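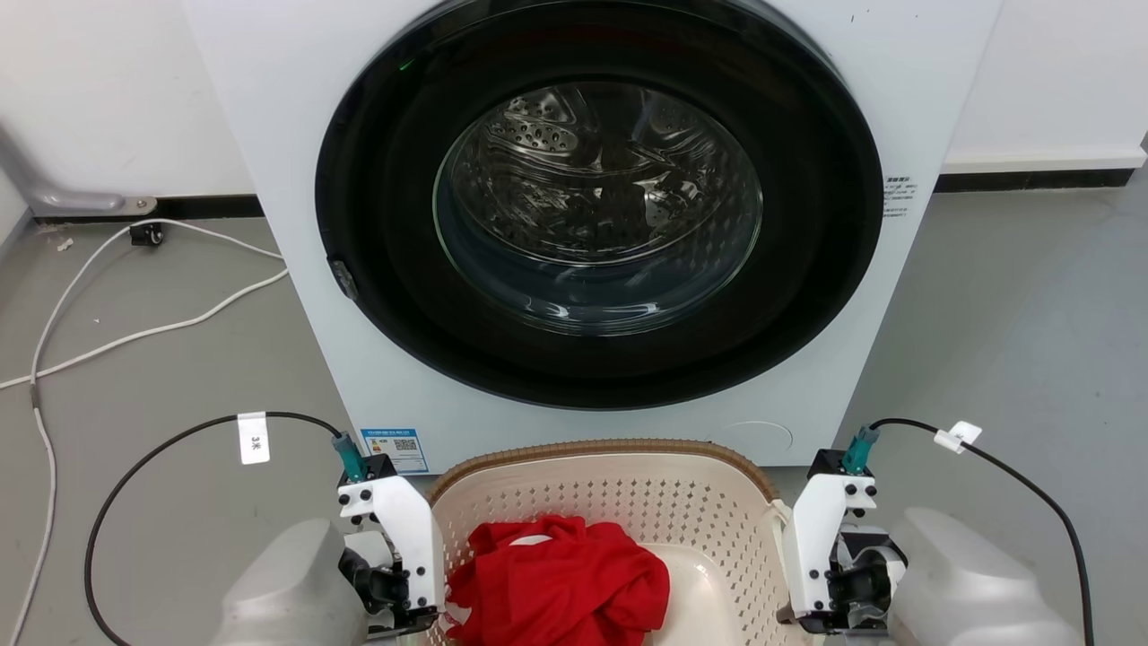

Handout 4: Demonstration visit, Irico lab

Date of visit: 06/11/2021

Read before arrival. The visit replaces the regular lecture and lasts 150 minutes. Alora staff will run the demonstration; the question period follows it.

1. Task under study

Laundry loading with two arms. The task is divided into four phases: open the door, grasp a garment, insert it into the drum, close the door. Each phase is scored separately. A run ends at 60 seconds per phase or at the first dropped garment.

2. Points to observe

Door. The latch side determines which arm opens it. Note where the other arm waits.

Grasp. Cloth has no fixed shape, so a stored grasp pose is of little use. Compare grasps on a fold with grasps on a flat area.

Basket. A light basket slides when pushed. Record whether one arm holds the rim while the other lifts.

Glass and steel. Clear and shiny surfaces give poor depth readings. Expect errors near the porthole and the drum wall.

Cables. Slack must allow full wrist rotation without catching on the basket.

3. Rules on site

Stay behind the floor line while the arms are powered. Closed shoes required. No flash.

4. Written work

Submit a 7-page report using the Itance template. Include a phase diagram and one proposed change to the gripper fingers. Background: Kapoor reader, chapter 7, sections on contact and friction.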